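Magazine > Home & Trade > Features

The Stone Yard at Bedov

Sándor Barta starts at the back of the yard, where the offcuts are. Most customers want to see the big slabs first, and he lets them, but he has sold marble for 11 years and likes people to pick up a piece before they talk about color.

"They come in with a page torn from a magazine," he says. "I ask what they cook. If it is tomatoes and lemons every night, we have a different talk."

Bedov has 3,414 residents and two stone yards. Barta's, Vörös, is the older one. It sits behind the freight line, and last year it sold 1,062 slabs, most of them for kitchens. The rest went to bathrooms, a few shop counters and one bakery in Dunier that wanted a cool surface for rolling dough.

Marble is softer than granite and it reacts to acid. Vinegar or wine left overnight can leave a dull patch, called an etch, even where the stone has been sealed. Sealer slows down stains from oil and coffee. It does very little about etching, and Barta says this is the point buyers forget by the time the counter is in.

A honed finish hides the marks better than a polished one. Brown and gray stones hide them better than white. He sells plenty of white anyway.

Installation is its own trade. The cabinets have to be level before anyone measures, and old houses in Bedov are seldom level. His fitters carry cedar shims and a long straightedge, and they have walked away from jobs where the base cabinets were not fixed to the wall. A slab with a sink cutout is weakest along the thin strip at the front, so it travels upright – never flat – with a steel bar clamped across the opening.

Business slows down in winter. In March the phone starts again, mostly with people who have lived with a half-finished kitchen since the fall and want it done by Easter.

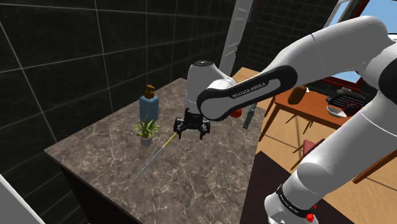
5 min read

Barta's own kitchen has a marble counter with a ring beside the stove, left by a jar of pickles. He could have it honed out in an afternoon. His wife has asked him to, and it is on the list after the yard gate.

Contact the magazine | © Jornine | Back to top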